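News > Business > Technology

We use cookies to improve your visit. By continuing to browse, you agree to our cookie policy.

Brustville firm says anyone can teach its robots. The evidence is thin so far

September 8, 2019
By Sarmīte Laur

Flendamard, the automation company on the east side of Brustville, wants local employers to believe that a warehouse robot can be trained by the same people who now do the packing. Its Prutton program, opened to visitors this week, has workers steer a robot arm by remote control through a small job again and again. The recordings are then fed to software that is supposed to learn the job and do it alone.

The company has collected 2139 recordings to date, all of them of simple table work such as moving bottles between a tray and an organizer. Henrike Janssen, who runs the program, said a new operator is ready after 30 minutes of practice. "You don't write any code," she said. "You move the arm the way you would move your own hand, and the robot keeps what you did."

How much it keeps is another matter. Flendamard would not give a success rate for the robot working without an operator. Janssen said the numbers were "moving too fast to be useful," and that the company would have something to publish in October. Similar promises were made in the spring, when the first results were said to be weeks away.

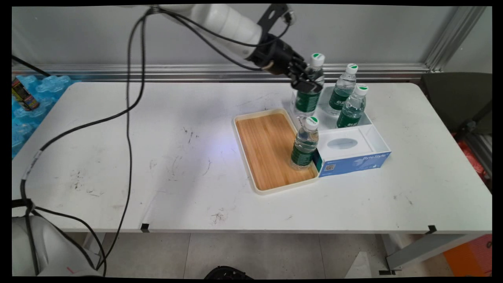 Remote control is a slow way to teach, and the company does not dispute it. An operator has to line up the gripper, close it, lift, carry and let go, and the arm gives back none of the feel a person gets through the fingers. The work on show was also kinder to the machine than most packing jobs would be. All the bottles on the table were of one type, clear plastic with a white cap and a dark green label, and the one in the gripper was held upright over the back corner of a white organizer box. A real packing line in this town handles dented cans, half-crushed cartons and whatever the supplier changed last month. Asked whether recordings made with one kind of bottle would help with another, Janssen said "to a degree."

Fuchs, the beverage distributor that has agreed to a trial, is being careful as well. The company said it will pay $1650 a month for one station and can leave the deal after 3 months. It has not cut any jobs and has no plan to, according to a written statement, which also said that the arm would work "alongside existing staff on selected tasks." It did not say which tasks.

There is also the question of who does the teaching. Flendamard says its operators are paid the normal packing wage while they record. Janssen confirmed that the recordings belong to the company, and that operators get nothing extra if the lessons are later used at another customer's site. She called this standard. Workers whose skill ends up in somebody else's product may have a different word for it.

The idea itself is sound enough, and showing a machine a task may well prove cheaper than programming it. But a robot steered by a person proves mainly that the person can do the job. Visitors this week were shown operators at work and a screen of past recordings. A run with the operator's hands off the controls was not on the schedule, and a request to see one was declined.

The Fuchs trial is due to start in October.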